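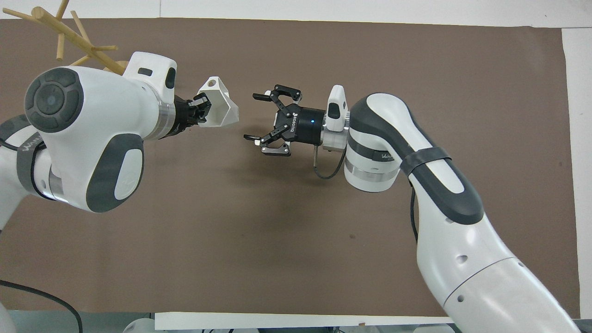
Home Reviews Kitchen Workshop About Contact

Zuvwood 45 roll cutter - six weeks in

January 20, 2019

Quick one, I have orders to get out. Several of you asked about the paper cutter after I moaned about my old one in September, so.

What it is: a steel bar on a wood base, holds one roll of kraft paper, you pull the paper out under the bar and tear up. The 45 is the width in inches. There's a narrower one too. I didn't want it, my tables are wide and I hate taping two strips together.

Paid 110 for it from Latik, plus shipping. Not cheap for a bar and some wood. The old Skumari one was less than half that and lasted me nearly four years, to be fair to it, before the spring went and it started chewing the edge instead of cutting.

Setup. Four bolts and a hex key in the bag. Instructions are one folded sheet with tiny drawings, the spring is shown the wrong way around in the second one. Go by the last drawing. Took me one cup of coffee. Feet are rubber and they do grip, but on a painted bench they left gray marks that needed a scrub. Put something under them.

The cut. Good. Really good on ordinary brown kraft, clean edge all the way accross if you pull at a low angle and keep going. Stop halfway and you get a little step. Heavier paper also fine. Thin tissue, forget it, it bunches up under the bar and rips wherever it feels like. White butcher paper somewhere in the middle - ok with a slow pull, ragged when I'm rushing, and I'm always rushing.

Blade is the serrated kind. Sharper than it looks! I have a bandaid on as I type this. There's no guard and there should be one at this price. If you have small kids wandering through your work area I would not leave it out on the bench.

Roll changes. This is the annoying part. The rod has a collar on each end with a thumbscrew, and you have to take one collar right off to slide a new roll on. A full wide roll is heavy and you're holding it with one arm while hunting for the screw. Dropped the screw behind the dryer the first time. The Skumari just had open slots, drop it in, done. Why change that.

What I use it for, since it came up: wrapping mostly, also covering the table before glue or paint, stuffing boxes, tracing patterns. Lining drawers once. I've gone through most of a roll since it came and the bar still sits flat, no wobble, no rust. The wood finish has a couple of dings already, pretty soft.

Noise - there's a clack when the bar drops back. Loud at night. I stuck a bit of felt on the base where it hits and that sorted it.

One more thing, customer service. My box came missing an end cap. Wrote to Zuvwood, got a reply the next day and the part a week later, no charge. No complaints there.

Would I buy it again? Yes for the cut, grudgingly for the collars. If you only wrap at the holidays get somthing cheaper, or scissors. If you're pulling paper every day it's worth it. The Lins one has open slots and a guard but only comes in narrow, so that's out for me. If they ever make it wider I'll be first in line.

Recent reviews
Lins tape gun, the loud one
Three bone folders compared
Skumari cutting mat, one year later
Is a label printer worth it for a small shop?
Latik storage bins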